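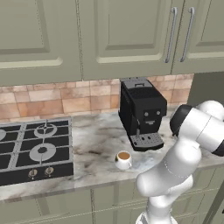 No. 100

Boiling water at home: where the energy goes

I replaced the kettle in January with a Billitz, a plain steel model rated at 2,000 watts, and before the old one went to the tip I meant to measure both. I only managed the new one. These are the results, with the working, for the two readers who wrote in after the post on radiator valves and asked for more arithmetic.

The starting point is the specific heat of water, which can be taken as 4.19 kJ per kilogram per degree over the range that matters in a kitchen. To take 800 grams from 20 degrees to 100 requires 268 kJ. A perfect 2,000 watt kettle would do that in 134 seconds. Mine took 148, averaged over several runs with the body allowed to cool fully in between. The plug-in meter showed the power steady at the rated value, so the extra 14 seconds represent 28 kJ that went somewhere other than the water.

Part of that is easy to place. The kettle has to be heated too. I weighed it empty, without the base, and put the steel at 400 grams once an allowance was made for the handle and lid. Steel has a specific heat of about 0.5, so warming it through 80 degrees costs 16 kJ. The remaining 12 kJ is loss to the air, through the walls and as vapour before the boil. This is a small figure and I had expected it to be larger.

Then there is the delay before the switch trips. The cut-out is a bimetal disc near the handle, fed by steam through a duct, and it can't respond until steam reaches it in quantity. On mine this takes 11 seconds after a full rolling boil. At 2,000 watts that is 22 kJ, or eight per cent on top of the useful energy. If the lid is not properly closed the steam leaves by the wrong route and the switch may not trip at all. I know two people who believe their kettle is faulty when it needs its lid pushing down.

The second experiment was to let it boil on purpose. The latent heat of vaporisation of water is 2,257 kJ per kilogram at normal pressure, over eight times what it takes to bring the same mass from the tap to boiling. A perfect kettle at 2,000 watts would lose 0.886 grams a second, or 53 grams a minute. I stood the kettle and its base on the parcel scales with the lid open, waited for a steady boil, and read the mass every 30 seconds for four minutes. The slope came out at 50 grams a minute. The shortfall gives 120 watts lost through the body at boiling point, which agrees tolerably well with the warm-up figure, given that the loss must start near nothing and rise as the kettle gets hotter.

Three points on method. The mains lead pulls on the scales, and must be taped down before the reading is zeroed. The boil shakes the display by a couple of grams either way, so single readings mean very little and a fitted line is needed. And the window must be open. The wallpaper in my kitchen in Caltivmont has not forgiven me for the first run.

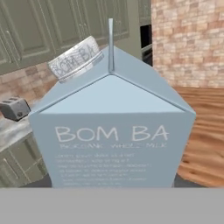 Words and sums: Itzel Huerta

Milk comes into this at the far end. A mug holding 250 grams of water at 95 degrees, given 30 grams of milk from the fridge at 4 degrees, settles at 86. The milk is responsible for a drop of nine degrees and the mug itself, if cold, for several more. I have left the mug out of the sum. My mugs vary too much in weight for one answer to be of use, and the heavy one from Cliltton is practically a storage heater.

The old question of whether to add the milk early or late, if the tea is to be left standing and drunk hot, can be settled from the same numbers. A hotter liquid loses heat faster. Adding the milk early brings the temperature down sooner, slows the loss, and leaves the tea slightly warmer after ten minutes. The difference on my thermometer was just over one degree. A saucer on top did far more than that, as evaporation from the surface is the larger part of the loss at those temperatures.

Overfilling is still the largest waste by a good margin. An extra 400 grams that is never poured costs 134 kJ, six times the switch delay. I now fill by mug. The marks on the side of the kettle are not much help: the lowest is set for two cups, and whoever chose the cup had a small one in mind.

I have not tested limescale. The usual claim is that scale on the element wastes energy, and for an enclosed element under a steel plate I can't see where the heat would go except eventually into the water, with a slightly hotter base and some extra loss underneath. It should slow things a little. The water here is soft, so I would need to borrow a furred kettle. My sister has a Vida that would qualify and she is reluctant to part with it for a week.

The readings are in a spreadsheet, and I'll send it to anyone who asks. Next time, pan lids.

3 comments | 7 shares

© Itzel Huerta | Contact | Back to top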